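Week 7 handout: two hands are harder than one
Kitley evening course, Robots and Everyday Jobs

Right, last week I got carried away with laundry and we ran out of time for pumps, so I'm putting them here. Please read this before the session, and have another look at the Gittins chapter on grip (the short one, you'll be glad to hear!).

My question for the term is still the same. Can a machine do the dull little jobs yet, at home or on the shop floor? Pulling a handle out and pushing it back in is about as dull as jobs get. You do it to a bike pump or a sealant gun while thinking about your tea. For a robot it's two jobs at once: one hand has to hold the barrel still, and the other has to find the handle, close on it and move in a dead straight line.
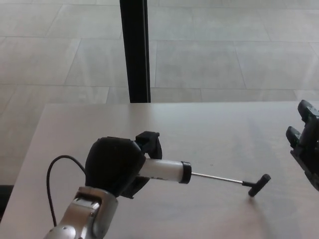 Pull slightly off line and the rod starts to bind. You and I feel that in our wrists and shift a bit without noticing. A robot with no decent sense of force just carries on pulling, and then either the barrel twists in its grip or something gets bent. So when you're reading a glossy brochure, look for what the maker says about force at the wrist. Arm speed matters far less for this sort of thing.

The other bother is the hand-over. A T-shaped handle is lovely for people because we hook two fingers behind it, but a robot has to pick an angle first, and the handle may have turned since it last looked. In the Rundstead exercise (sheet 3) you've got 400 tries on paper, of which 273 came good. Before you decide whether that's impressive, ask yourself if you'd keep a kettle that worked that often.

My own view is that we're close on the single steps and a fair way off on the whole chore. 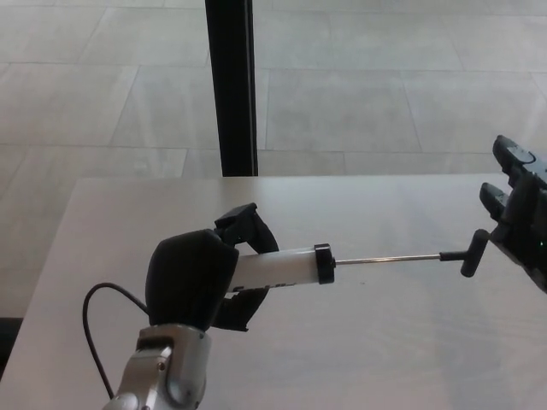

Jotow wrote on the course board that I'm being too hard on them, and that a slow machine which stops and asks for help would still be worth having on a night shift. I think that's fair, and I'd like us to argue it out properly. Who answers when it asks, and how many machines can one person look after?

For next time: pick one chore from your own kitchen or workplace and write down every point where your second hand does something. Half a page is plenty. Bring the thing with you if it fits in a bag, but no knives please!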